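Budgeting the second cell, part 2: what goes on the table

In the first part I covered the arm itself and why the quote from Sandhu came in lower than the one from Neltholm once the service contract was taken out. That comparison took most of the winter. This part is about everything else on the purchase list, where I had less to go on and made more mistakes.

Our job is pulling parts from retired office desktops. Memory and processors get resold, and the rest goes to the shredder contractor. The plan for the second cell was approved in principle on 13th March, with the condition that accessories be listed line by line. My first draft had a single line reading "tooling and misc." Sinéad Brennan sent it back the same afternoon.

Tower on its side, side panel off, fixture plate to the left.
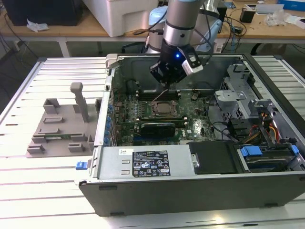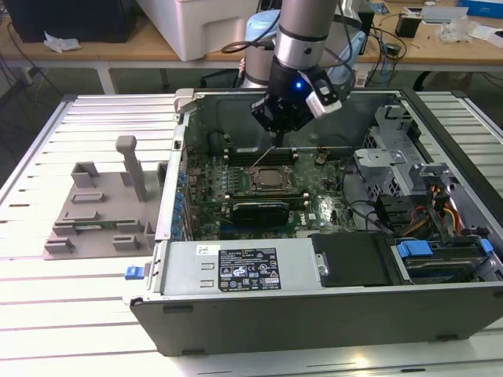
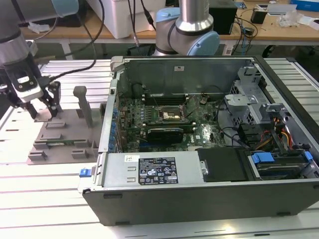 Fixtures were the line I had priced worst. I had assumed a machined aluminum plate from an outside shop, and Darragh Brennan wanted to know what a machined plate would do that a printed one wouldn't. For parts this light I had no good answer. The plate next to the tower is 3D-printed, with raised slots and a tall post, and in the last picture a thin green board that looks like a memory module is sitting in one of the slots. Holding a part that size doesn't call for much stiffness. It does call for the slot being in the same place every time, so I have put the money into locating pins and a proper bolt pattern instead. The budget now has a $300 line for filament, inserts and reprints. If a slot is the wrong width, we print another plate overnight.

The table was easier. Slotted aluminum costs more than a flat steel top, but anything can be clamped anywhere along a groove, and the layout will change. I left it as quoted by Taviscombe.

Grippers: two-finger parallel, same as we know. Kevin Mac Mathúna asked for a quick-change plate and a vacuum tool as well. The vacuum tool is deferred. The quick-change plate stays in, because retrofitting one later means redoing the tool offsets and every taught position with it. I also added a spare set of fingers. Fingertips wear, and the lead time from Damov is up to 6 weeks.

Cables deserve their own line. On the first draft they were part of "misc." Arm cable, gripper cable, camera cable, clips, sleeving and strain relief add up quickly. A cable that loops into an open case can snag on a drive bracket, and then you are paying for a connector and a day of downtime. I priced the sleeving in full and added one spare of each cable.

Test stock was missing altogether until Eugeniusz Piątek pointed it out. You need towers you are willing to ruin. A bent socket lever or a cracked memory clip is normal in the first weeks, and it shouldn't come out of resale inventory. We are setting aside machines of one model to begin with. Mixed models will come after that, and they will need their own plates.

With all of it broken out, the accessories come to $2,000 more than my single line did. Anong Sombatkul has the revised sheet and wants the spares split from the consumables before it goes any further. I expect to place the order in May. Electrical work and guarding are still unquoted, so they will be in part 3.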